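Home News Land & Water Outdoors Events Contact

Bodley Ridge trail reopens with a new look at the county's oldest rock
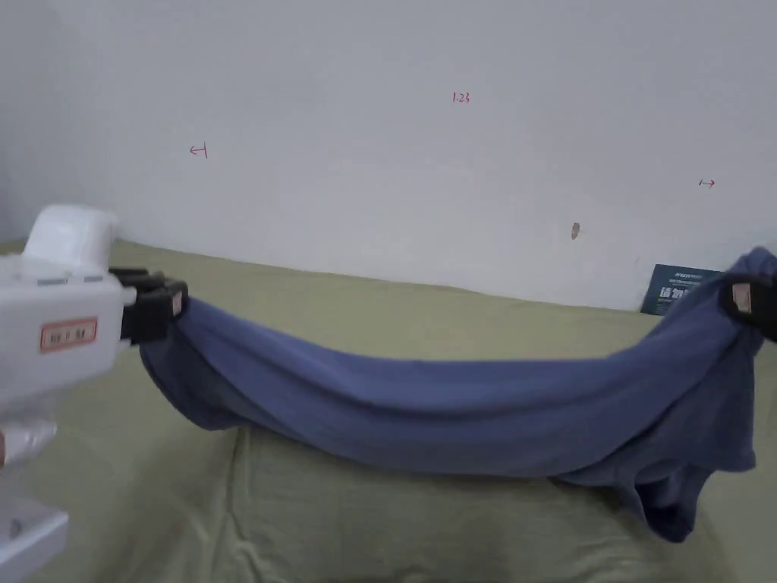
The footpath along Bodley Ridge is open again from end to end, and folks who have missed their walks up there will be glad to hear that the views over the Skikden River are every bit as good as they were before the spring slides closed the upper half. The path had been shut since the heavy rains, when a stretch of loose shale gave way above the second switchback and left a good deal of mud and broken stone across the tread.

Crews have moved the trail a little farther back from the edge, onto the limestone shelf that runs under the whole north side of the ridge. It makes for a slightly longer walk, 5 miles now from the river lot to the overlook, but the footing is firmer and the climb comes on more gently, which a lot of knees in this county will appreciate.

The new route also happens to pass right by a ledge that most people here have never had the chance to see up close. Olaia Pacheco, a geologist who has spent a good many summers mapping the Kyei Hills, says the gray band at the foot of the ledge is the lowest layer of rock that comes to the surface anywhere in the county, and that it was laid down as mud on the floor of a shallow sea. "You can put your hand flat on it," she said, "and then look up and see the whole story of the ridge stacked over your head."

The ridge stands around 500 feet above the river at its highest point, with limestone on top and softer shale beneath. The shale wears away faster than the stone over it, so the slope gets undercut, and every so often a piece of it lets go. That is how the big blocks down in the Grurnivus bottoms came to be where they are -- some of them as large as a hay wagon, and well loved by anyone who grew up climbing on them. Springs come out along the line where the two kinds of rock meet, and walkers will cross several of them on the new stretch. The stepping stones can be slick in the morning, so please take your time.

Pacheco will lead a free walk to the ledge on Friday, leaving the river lot at 9 a.m. The group is limited to 18 people and children are welcome with a grown-up. Bring water and sturdy shoes, and leave your rock hammers in the car, as collecting isn't allowed on the ridge.

Parking is at the river lot off Route 134. The small pull-off near the old quarry gate is still closed while the culvert is being replaced, and is expected to stay that way through June.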